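4. Working area rules

4.1 The area around the table

The rules in this section were written for recording sites where a two-armed robot works at a table in a room that also serves other purposes. Most published guidance assumes a fenced cell with a clear floor. Few of our sites look like that, and the rules had to fit rooms with shelves, packing materials and mains leads in them. Figure 3 is from the Zoltcombe site. 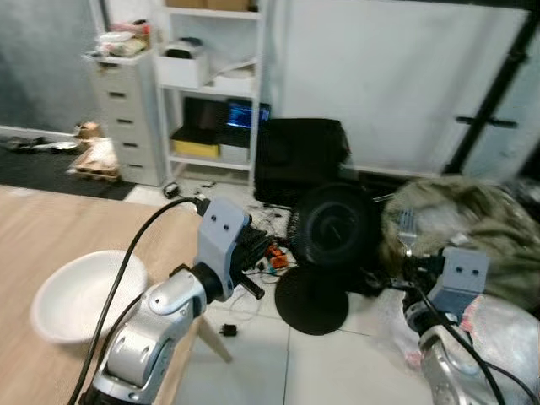
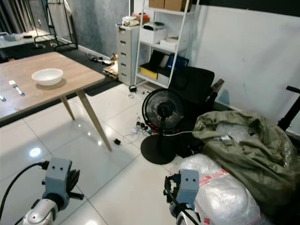 Figure 3. Tableware task at Zoltcombe, seen from the robot's head camera. First view: fork held in the right gripper. Second view: bowl and utensils on the table.

We divide the room into three zones. The inner zone is everything either arm can touch with the base at rest. The middle zone is the floor the base may drive over during a task. The outer zone is the rest of the room. The zones are set from the reach of the arms with the grippers open, plus a margin of 30 cm. They are drawn up again whenever the table is moved.

In the inner zone, the rule is that only task objects may be present when recording begins. Soft materials get special mention. Bags, sheeting and bubble wrap can catch on a gripper finger, and the force readings at the wrist do not always show this in time for the operator to react. In Figure 3 a bundle of bubble wrap is next to the right gripper in the second view, and an olive-green fabric bag is behind the fork in the first. Under the rules both count as inner zone items and should be moved before the next episode.

In the middle zone the main concern is cables. The floor at Zoltcombe is white tile, against which black leads and plugs are easy to see from the head camera, but a lead that is easy to see can still be driven over. The rule asks for leads to be run along the wall or lifted clear of the floor. Power strips must stand outside the middle zone. Free-standing items with a narrow pole, such as the pedestal fan, are treated as if they were as wide as their base.

The outer zone has no rule on contents. Sites may keep shelving, drawers and office equipment there as they like. We considered asking for a plain background and decided against it, as the recordings are meant to cover ordinary rooms.

4.2 Cables and coverings on the robot

The gripper cable must have enough slack for the full turn of the wrist and must not hang below the fingers. The operator checks this by moving each wrist to both ends of its range before the first episode of a session. Any plastic covering on an arm is to be fixed so that it cannot slide over a joint. Where a site cannot fix it, the covering comes off.

4.3 Utensils with tines or edges

Forks may be used with the standard black fingers. The speed limit for the arm is lowered while a fork is held, and the tines must not be pointed at the operator's position at any time. Knives are left out of the present rules. Handover of a fork between the grippers is allowed only above the table.

4.4 How the rules were applied

The first version was sent to the sites in April. It was checked against 3,237 recorded episodes from the Peleda and Flukix projects. An episode was marked if any rule in 4.1 to 4.3 was broken at any point between the first and last movement of the arms. Marking was done by two readers working apart, and 323 episodes on which they disagreed were passed to Temitope Olatunji for a final decision. Most of these concerned the edge of the inner zone, which is hard to judge from a head camera alone. The current version therefore asks for the zone to be taped on the floor.

Marked episodes are kept in the data set with the mark attached. The Campbell site asked for them to be removed, and the question is taken up again in Section 6.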